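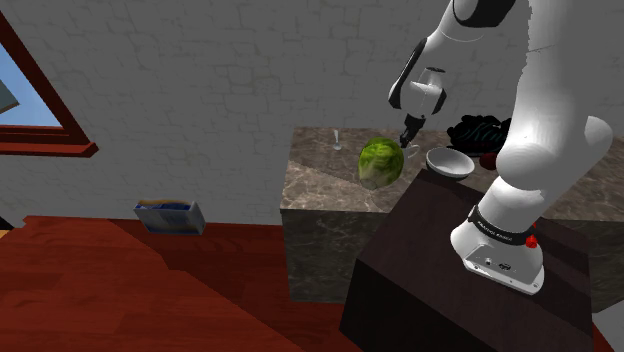

Slide 1: lettuce and cup on a marble counter (render).

Speaker notes, Tuesday, July 18, 2023
Salad leaves in the cold chain: where the shelf life goes
Lucie Fehr, Suster

Slide 2. Start with field heat. Lettuce cut in the afternoon goes on respiring quickly until the core is cold. Surface readings mislead — use a probe in the core.

Slide 3. Vedby trial. We logged 194 crates over 15 days. Target core temperature 2 degrees. Crates in the middle of the pallet lagged the outer ones by about two hours. Pause on the graph. Grey line is ambient, ignore it.

Slide 4. Water loss. Explain vapour pressure deficit in one sentence, then move on. Wilting shows first in the outer leaves. Mention liners and the vent holes Ankit Kushwaha measured at Fu.

Slide 5. Ethylene. Russet spotting on the midrib. Keep apples and pears out of the same store. Skip the chemistry if running late.

Slide 6. Door openings. Night shift figures only, the day log has a gap. Strip curtains were fitted after the trial, so no results yet.

Slide 7. Questions. If asked about Skilunum, the loggers are still there and the data comes in at the end of the month.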